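Lelmont Prairie Notes: The seed is in, and it looks good!

October is the month when the whole back end of my truck smells like bergamot, and I wouldn't trade it for anything. We have been out collecting at the Dijkstra remnant since the grasses turned, and I can tell you it has been a wonderful year for seed – the little bluestem especially, but also rattlesnake master, which most of us had nearly given up on after last summer.

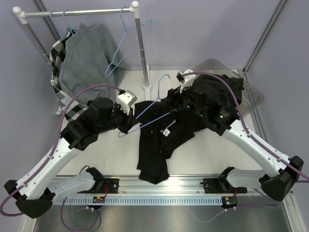

By Valdemar Kragh
Lelmont Prairie Notes, October issue

If you haven't walked the Dijkstra piece, please do. It's only 7 acres, tucked between the creek and the old rail bed, and it was never plowed. You come over the rise and there it is, all rust and gold, with the big bluestem up over your head in the low spots. We take seed from there with the family's blessing, never more than a third of what's ripe on any one patch, and it goes straight into the Dutness planting a mile downstream.

Dutness is coming along so well! That field was beans until two winters ago. This summer Do-yoon Maeng ran plant counts along the east side and found compass plant seedlings in places where we only broadcast once, by hand, into frost. They're small (compass plants spend years building root before they bother with a flower) but they're there, and they have those funny first leaves that don't look like anything yet. He also turned up prairie dropseed along the fence, where we don't remember putting any.

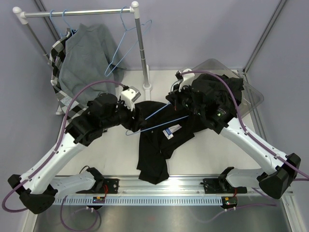
Two arms, one black garment.

Now for the part where you can join in. We'll be cleaning seed in the shed at Dutness through the end of the month, starting at 9 in the morning. Bring gloves and a dust mask. The coneflower heads are prickly and the aster fluff gets into everything, so leave your good fleece at home. We have screens enough to go around, and there's a fan for blowing off the chaff.

A few people asked about planting at home. Yes, you can frost seed a small patch! Kill off the existing sod first, and I mean really kill it, over a full growing season if you have brome. Then scatter your seed on bare ground once it's cold enough that nothing will sprout, and let the freezing and thawing work it in. Mix it with damp sand so you can see where you've been. Next summer, mow high, at 8 inches or so, every time the weeds get ahead. It will look like a mess the first year and you should leave it alone anyway.

We also have 20 packets of mixed sedge seed set aside for anyone with a wet corner or a ditch. Ask Do-yoon for one when you come by the shed, and tell him what kind of ground you've got.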